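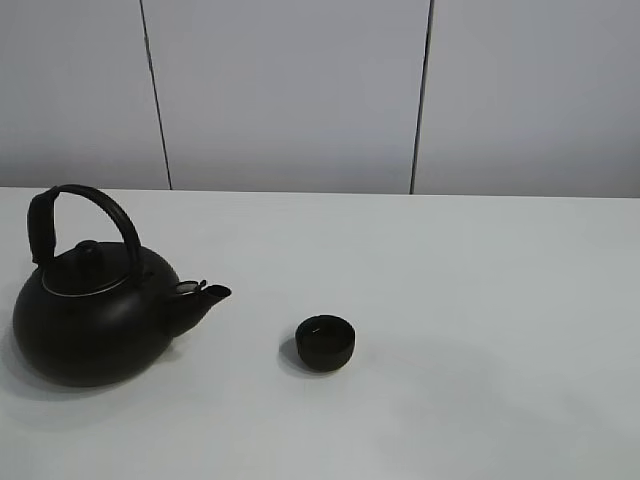
What's the point of a matte black teapot if you can't see whether it's clean?
Looks, mostly. A dark pot hides tea stains, so you have to go by feel and smell when you wash it.

kettle_doubter
Posted April 1, 2018
I'm asking because a shop near me has the Rowlands set, black pot with the tall arched handle plus one small cup, for $55. The card next to it says the dark finish "keeps tea hotter." Does anybody believe that? My plain brown Grultex cost $14 and I've never had cold tea out of it.

oolong_ed
The color does next to nothing for heat. Wall thickness and a lid that fits, that's your heat. I'd want to pick the thing up before I paid $55 for it.

marshpoint
Disagree a little. I've had a black pot with that kind of handle for years and it pours better than any side-handled pot I've owned. Your hand is right over the weight. Call it looks if you want, I call it not splashing the counter.

kettle_doubter
And where does the steam go? Straight up at your knuckles, I'd think.

marshpoint
Not if the lid is on. Mine has never burned me.

oolong_ed
Mine did. Twice. Different pot, a Bosine, but same idea with the handle going over the top. Also a pain to get the lid out from under it for refilling – you end up tilting it sideways.

7cups
What bugs me is the metal bits. A silvery rim under the lid looks sharp in the store, then you get a brown line along it you can't scrub off. Same goes for a little flap on the spout. What is that for, bugs?

marshpoint
Keeps some heat in, supposedly. I wouldn't pay extra for it.

7cups
Supposedly is right. Baking soda on an old toothbrush gets most of the brown off, by the way. Not all.

kettle_doubter
One cup with a pot that size also seems cheap of them. Furnari had a set in October with four cups for almost the same money.

oolong_ed
Those cups were tiny though. I was refilling all night.

kettle_doubter
Fine, but four is four. I'll go heft the black one this week and ask them to take the lid off. If it rattles I'm keeping the brown pot.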